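How to test a two-arm robot on laundry day (jackets with zips)

Updated Tue 14 June

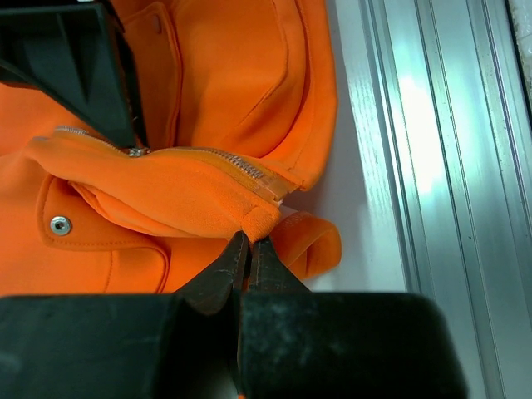
Can a robot fold my washing yet?

Towels and T-shirts, more or less, if you're patient and you lay them out first. Jackets, shirts with buttons and anything inside out, not reliably. You'll still be faster by hand for a good while.

Right. Quick guide, written between other jobs. It's for people who have a bench setup with two arms and keep getting asked whether it does chores. Rania Benmoussa wrote the first version in January, I've cut it down and added the zip part. Ours is a pair of Stekar arms running Lokden. Other kit, same idea, different menus.

What you need

Two arms, fixed to a frame, a gripper on each
A wrist camera, clean lens
A plain table. White is good, the cloth stands out
One jacket with a metal zip. Bright colour. Black on black grippers is misery
A stopwatch and paper

Before you start

Empty the pockets. Tissues get everywhere.
Wipe the finger tips. Lint builds up fast and then they slip.
Turn grip force down to the lowest setting that still lifts a sleeve. Go up in small steps. Too high and you'll mark the cloth.
Know where the stop button is. Hand near it for the whole first run.

Step 1. Start flat

Jacket on its back, zip up, sleeves out. Run the fold program as is. Write down the time and where it stopped. Don't help it. People always reach in and nudge a cuff and then the number means nothing.

Step 2. Start crumpled

This is the real test. Pick the jacket up, drop it, leave it how it lands. Most demo videos skip this bit. The robot has to find an edge it knows before it can do anything, and a heap of one colour is all edges. Collar and hem get mixed up a lot.

Give it 400 seconds. After that call it a fail and move on.

Step 3. The zip

Zips need two hands, same as for you. One arm keeps the hem pulled tight at the bottom of the zip, the other goes after the slider. If the hem is slack the slider just drags the whole front up with it.

Order that works for us:

Pinch the hem close to the bottom stop. Cloth only, keep the teeth out of the jaws
Pull gently till the zip track lies straight
Bring the second gripper down on the slider from above
Close, lift a touch, then slide

With the zip already joined at the bottom this is doable. Joining the two halves from open is another matter, the pin has to go in the box dead straight and our grippers can't feel when it's in. Skip it for now. Join it yourself and start from there.

If the second gripper lands on cloth next to the slider, stop and re-teach the approach height. It's nearly always height. Felicja Kaczmarczyk swears by re-zeroing the wrist first, which has fixed it for me as well.

Small sliders with no pull tab: tie a loop of string through if there's a hole. Cheating a bit. Write it down if you do.

Step 4. Fold

Sleeves in, then hem to collar. Watch the cuffs, they like to roll up and spring back out. Thick seams and pocket flaps with snaps make a lump and the fold goes crooked over it. Fine for a wardrobe shelf, not fine for a shop.

Step 5. Do it 3 times

One good run proves nothing. Same jacket, new heap each time. Note every time you had to step in, even for a second. Thats the figure that matters, more than the clock.

Reading your results

Our best run on a zipped jacket, starting flat, was 115 seconds with no help. I can do it in a fraction of that while on the phone. From a heap it's a lot worse and some runs never get as far as the zip.

So if someone asks whether to buy one for the house, no. For a shop floor, maybe, if it's the same garment all day and a person lays each one flat. At that point ask what the person is saving.

Common problems

Drops the hem halfway: dirty finger tips or force too low
Grabs two layers: come in shallower, from the side
Both arms freeze: they're too close together, move the jacket back a bit
Camera loses the zip: glare off the metal, turn the nearest lamp away

Knitwear next, when I get a minute. We tried the Besik soft fingers on a jumper and they did better than the hard ones, but they wear out quick. Settings sheet for Lokden is in the shared folder under Sowa, use the newer one, the old one has the wrist limits wrong way round.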